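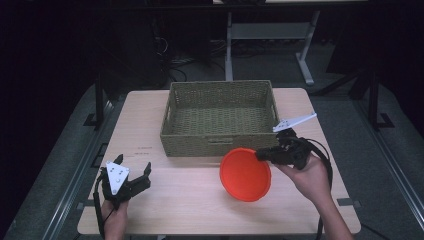 Wooden table with a woven basket and a plastic bowl.

Second Serve

Ploneck has had a badminton club for longer than it has had a decent place to play badminton. For years the nets went up in a school gym with a ceiling so low that any good clear hit the lights, and players learned to keep everything flat. Opponents hated visiting. Ploneck's own players hated it too, but they won a lot at home.

Now the club plays at the Weltbridge hall, where the ceiling is high and the courts have proper lines, and it is learning a different game. In September it will enter a team in the top division of the regional league for the first time.

Endang Pangaribuan coaches that team. She doesn't talk much during matches. She sits at the end of the court with her arms folded, and at the interval she says one thing to each player, sometimes two.

"If I give them five things to fix, they go back out and think about five things," she said. "I want them to think about the next serve."

Most of her practice time goes to the serve and the two shots that follow it. It is dull work. One player serves low, the other pushes the return, and the server has to get to it early. Then they pick up the shuttle and do it again. There are nights when nobody plays a full game until the last quarter hour.

Her son Dimas Pangaribuan has been through more of those drills than anyone. He started at 11, when the club was short of juniors and he was put in with the adults, and he spent most of his first year chasing shuttles he couldn't reach. He plays first singles now. He is not tall and does not hit especially hard. What he does well is get back to the middle of the court and stay in rallies until the other person tries something silly.

"I'd like a bigger smash," he said. "Everybody would like a bigger smash. Mom says learn to lift properly first, and she's been saying that since I was a kid."

The doubles pairing is where the team has improved most. Azlan Manurung and Azlan Wuisan share a first name, and the rest of the club calls them by their last names to save trouble. Manurung takes the front of the court, Wuisan takes the back, and for most of last season they got in each other's way. They lost in straight games at Navickas, then lost again at home to the same pair.

"We were both going for the middle," Manurung said. "Or we were both leaving it. You lose a lot of points that way."

They settled it by having Wuisan call every shuttle out loud in practice, including the obvious ones, for an entire winter. They still do it in matches when things get tight. By spring they had beaten Navickas, and they reached the semifinals of the open tournament at Emden, a 64-pair draw with several teams who had played together since juniors.

Promotion brings practical problems. League matches in the top division have to be played with feather shuttles, which break quickly and cost far more than the nylon ones the club uses on social nights. A hard singles match can go through a tube. The club has ordered 1000 for the season and has told its first team to practice with the used ones until they really won't fly.

There is also the question of court time. Social players pay $4 a night, and their money covers a good share of the hall rent. They come after work, they play doubles with whoever is waiting, and many of them have no interest in the league at all. When the first team takes two courts for practice, the wait gets longer for everyone else.

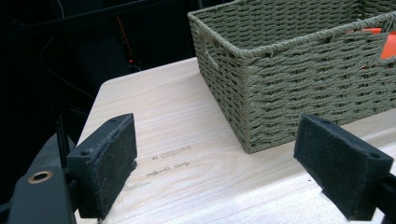

Priit Koppel said he would like to see the team practice on its own night, even if that meant a later start, because the social games were what kept people coming back and a wait of half an hour between them was too long. He had no complaint about the team itself, he added, and planned to be at the first home match.

Pangaribuan said she had some sympathy with that. She came to the club as a social player herself and remembers sitting on the bench with her racket across her knees, watching better players use the court. The hall has offered a later slot, and she is inclined to take it once the school year settles down. Wuisan works early shifts and is less keen – he would be driving home close to midnight.

In July 2026 the team is doing what it usually does in summer, which is running, footwork and not much else. Markers go down at the corners of the court, and the players move from the middle to each one and back without a shuttle in sight. Dimas finds it boring and says so. Manurung claims to like it, although he is usually the first one at the water fountain.

The opening match is away at Emden, against a side that has finished near the top of the division for years. Pangaribuan has watched them and has a page of notes. She hasn't shown it to the players yet.

"They serve wide more than you'd expect," she said. "We'll work on that next."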